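4.2 开关抽屉：接触任务的失败从哪里来

前一节的拾放任务结果比较整齐，抽屉任务不是。同一策略，同一组权重，换一个把手形状，成功率就掉。我们先交代设置，再讨论失败的分布，最后回到本文的问题：家务和车间里那些零碎活，机器到底能不能接手。

任务分三段：接近、拉开、推回。每段单独计分，不做整体平均，原因见3.3节。全部数据共876次尝试，由Nivaldo Rocha和Huia Hollis分别标注，标注不一致的由Sadia Khokhar复核。其中6次因通讯中断作废，不计入表3。单次时限30秒，超时即判失败，哪怕之后完成了也不算。这一条偏严，Mestov基线用的是更宽的时限，两边数字不能直接比。

策略输入为第三人称图像加腕部六维力，输出末端位姿增量。没有用柜体的CAD模型，也没有给出抽屉的滑轨方向，滑轨方向要靠拉动过程中的力自己估。估错了，手指就会斜着别住前沿，力上升，触发保护停机。这是拉开阶段最主要的失败。

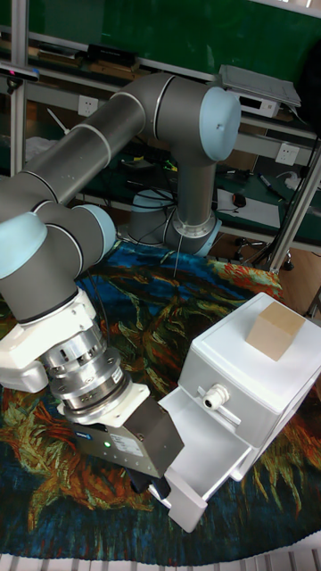 图6 抽屉任务的工作区。

推回阶段的失败性质不一样，我们原来低估了它。直觉上推比拉简单：不用抓，对准了往前送就行。实际不是那么回事。拉开时手指和前沿之间有夹持约束，位置偏一点，夹爪自己会找回来；推的时候只剩单侧接触，偏差没人管，一路积累。图6里抽屉已经拉出，两根黑色手指朝下，紧挨着抽屉前沿，从这种位姿开始推，接触点选在哪里就很关键。前面板很薄，接触点偏向一侧时抽屉会产生转动趋势，滑轨间隙又把它放大，后半程容易卡死。力信号上能看到，但策略反应慢，往往等力已经很大了才开始修正。把接触点约束在面板中部以后，这类失败明显减少，代价是接近阶段变长，有的尝试因此超时。

还有一点是柜子本身轻。家用的小塑料柜不固定，推得急了整个柜体跟着走。人会顺手用另一只手扶住，单臂做不到。Vaughan Bright建议把柜子粘在台面上再测，我们做了对照，成功率上去了，但这个数字没有放进主表：真实家里没有人把收纳柜粘死。Tomoana数据集里的柜体都是固定的，引用那边的结果时要注意这一点。

背景的影响比预想小。工作区铺的是大幅花卉图案的印刷垫，蓝绿底子，橙黄花瓣，纹理很乱，本来是为了给视觉部分增加难度。换成纯灰垫之后，接近阶段的误差没有显著变化，拉开和推回也一样。说明瓶颈不在看，在接触。这和Manaia Nepia在车间料盒任务上得到的结论相符，虽然她用的是Indo夹爪，指尖材料不同，只能作定性的对照。

车间场景稍微好办些。料柜重，固定在墙上，抽屉规格统一，把手位置事先可以量。Dalport那条线上的取料抽屉，我们的策略只调了力阈值就能用，连续运行期间的主要问题是抽屉装得太满，跟控制没多大关系。家里正好相反：柜子轻，尺寸杂，今天在这儿明天挪到那儿，里头塞了什么也不知道。

所以对“能不能”这个问题，目前的回答得分开说。固定的、已知的抽屉，能，速度比人慢不少。不固定的小柜子，拉开基本能，推回还不可靠，需要双臂或者更快的力反馈回路。带自锁扣的抽屉没有测，留待后续工做。失败样本的力曲线按接触点位置分组，列在附录B，其中第二组的纵轴单位和另外几组不一样，读图时请留意。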